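Kitora House, Room 11: furnished room inspection, January 2022
Inspector: Eliseo Jaramillo
Reviewed by: Þórarinn Eyvindsson
Form: Arneck sheet 2, sleeping area and small articles

Codes: P = pass, C = pass with comment, F = fail, N = not inspected.

## A. Bed platform

| Item | Check | Code |
|---|---|---|
| A1 | Platform level, no rocking under hand load at each corner | P |
| A2 | Corners and edges free of splinters and raised fasteners | C |
| A3 | Clear passage on the door side, minimum 70 cm | P |
| A4 | Nothing stored against the heater | F |
| A5 | Underside free of dust buildup | N |

**A2.** One fastener at the foot end stands slightly proud. It does not catch fabric when a cloth is drawn over it. Drive flush at next visit.

**A4.** A folded blanket was touching the heater grille on arrival. Moved to the closet shelf. The item stays at F until the occupant has been told in writing; see the letter template in the Cáceres folder.

**A5.** Access was blocked by two storage drawers, both full. The occupant prefers to empty them before the February visit. Agreed.

## B. Cover cloth

| Item | Check | Code |
|---|---|---|
| B1 | Cloth lies flat, no trailing edge in the walkway | C |
| B2 | No scorch marks, burns or melted spots | P |
| B3 | Seams and hems intact | P |
| B4 | Replacement recorded in linen log | C |

**B1.** The checkered cloth (white, light blue, tan and brown) is oversized for the platform. On the door side it reached the floor. Tucked under. If it works loose again, swap for the next size down.

**B4.** Linen log has the cloth under number 287, but the color column says "blue" only. Corrected to the full description. The older Emine covers are also blue and the two entries were being confused.

## C. Small articles kept on or beside the bed

Small dark articles are checked individually for edges and breakage. On a patterned cloth they are easy to miss when linen is stripped, and they end up in the washer.

| Item | Check | Code |
|---|---|---|
| C1 | Openwork article, black: loops whole, no snapped ribs | P |
| C2 | Same article: neck and flared base, no cracks | P |
| C3 | Coiled article, dark: no exposed ends | C |
| C4 | Elongated article, black, bumpy edge: no sharp points | P |
| C5 | All of the above removed before linen is changed | C |

**C1, C2.** Flex each loop lightly with a fingertip and look for whitening where it meets the neck. None found. The gaps between the loops hold lint, so clean with a dry brush. Do not soak.

**C3.** Run a thumb along the ridges in both directions. One end felt rough but did not snag a cotton glove. Recheck in February; discard if it snags.

**C4.** Edge is uneven by design and passes the glove test along the full length.

**C5.** The occupant has no fixed place for these. A shallow tray on the side table is recommended, up to 11 inches long so that it clears the lamp base. Housekeeping should lift the articles by hand before the cloth is pulled. Shaking the cloth out over the floor is not an acceptable way to clear it.

## D. Cords near the bed

| Item | Check | Code |
|---|---|---|
| D1 | Lamp cord clear of bedding | P |
| D2 | No extension cord under the rug | P |
| D3 | Outlet cover plate tight | C |

**D3.** Lower screw was loose by half a turn. Tightened.

## Open actions

- [ ] Written notice on heater clearance (A4), Jaramillo
- [ ] Fastener at foot end (A2), maintenance
- [ ] Underside inspection with drawers out (A5), February
- [ ] Tray for small articles (C5), housekeeping
- [x] Linen log entry 287 corrected (B4)
- [x] Cover plate screw (D3)

Reviewer's note, Eyvindsson: C3 may stay at C. Change the wording of C5 on the next version of the sheet so that it covers the floor beside the bed as well as the cloth.

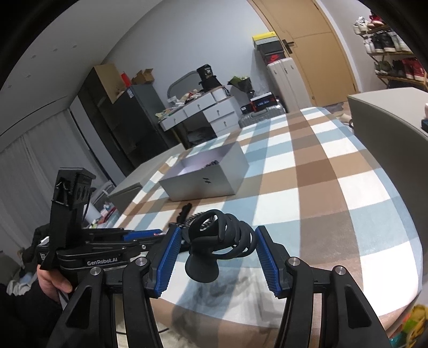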